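Town votes to keep its loud wallpaper, and possibly its loudest shop

Plirness has decided, after a long spring of thinking about little else, that it likes patterned wallpaper after all.

The result of the town's walls poll was read out in the library in April to a room that had run out of chairs. Of the 369 people who returned a slip, 179 wanted the waiting room at the old ferry office papered in something bold. The rest split their votes between plain cream, plain grey, a mural of the harbour and "leave it alone", so bold has carried the day with less than half the vote. Supporters of cream have noted this. They noted it several times during the meeting and once more in the car park.

The ferry office has not sold a ferry ticket in years. It is, however, where people wait for the bus when it rains, and so most residents have spent more hours looking at its walls than at any painting. The old paper, a brown trellis with what may once have been grapes, came down over the winter when the damp got behind it. Underneath was green gloss paint, and under that another trellis, also brown.

The town council had planned to paint the room magnolia and say no more about it. It reckoned without Anjani Ismail, who runs the decorating shop on the corner of Ropewalk and who wrote to the council asking whether it had considered joy. The council replied that joy was not in the maintenance budget. Ms Ismail put the reply in her window, where it stayed for six weeks, and by the end of that time the council had agreed to ask the public.

"I didn't want a fight," she said, standing beside a fairly large display of wallpaper. "I wanted people to look up from their phones. If they look up and hate it, that's still looking up."
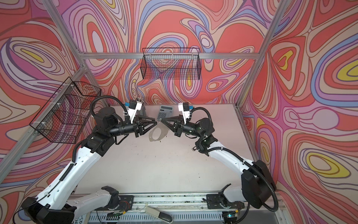
Swirls have had a good couple of years, she says. Customers who would once have taken home a sample of oatmeal and thought themselves daring now ask for pinks and corals by the armful, and want the ceiling done as well. The shop sold more patterned rolls last year than in the previous five put together, although Ms Ismail admits that one customer with a very tall stairwell accounts for a good share of that.

Other people in town have been less quick to come round. Kwabena Korletey, who drives the early bus and waits in the ferry office between runs, spoke for the cream party at the meeting and did so with some feeling.

"I'm in there at ten to six in the morning," he said. "I have not had my tea. I don't want to be greeted by a sunset."

Mr Korletey had brought along a sample of his own, a cream with a faint stripe, and passed it round. It came back to him without comment. He has since been offered a say in the colour of the bench, and has asked for time to think about it.

The design itself has yet to be picked. Three makers were invited to send books. Szulc sent a handsome one with a great many ferns. Ritis sent a single sheet of stripes and a price list. Sivix, the favourite on the night, sent 2 rolls of something the librarian described as "like a map of hills drawn by somebody very happy", and a length of it has been pinned up behind the returns desk so that people can get used to it. Early reports suggest that children like it, and that one reader has moved to a chair facing the other way.

Then there is the money. The council has set aside £500 for the whole job, paste and labour included, which Ms Ismail calls "optimistic" and the council calls "final". She has offered to hang the paper herself at no charge if somebody else will strip the last of the green gloss. So far the only person to come forward is Mr Korletey, who says he would prefer the thing to be done badly wrong on a properly prepared wall.

There were questions from the floor. One resident asked if the pattern could be wiped down, and was told it could. Another asked if it would line up at the corners, which led to a discussion of corners that the chair had to bring to an end at twenty past nine. A third wished to know why the poll slip had offered a mural when no one had been asked to paint one, and the answer to that is being looked into.

A move to have the vote run again between bold and cream alone was put forward late on, and fell for want of anyone who could face it. The clerk, who had counted the slips by hand, was seen to nod.

Work should start once the walls have dried out, a stage that depends on the weather and so on luck. Passengers will be asked to wait under the awning in the meantime. The awning leaks at the left-hand end and is striped, in brown and cream.

Samples can be seen at the library during opening hours. Comments may be left in the box by the door, and the council asks that they be kept to one side of the paper.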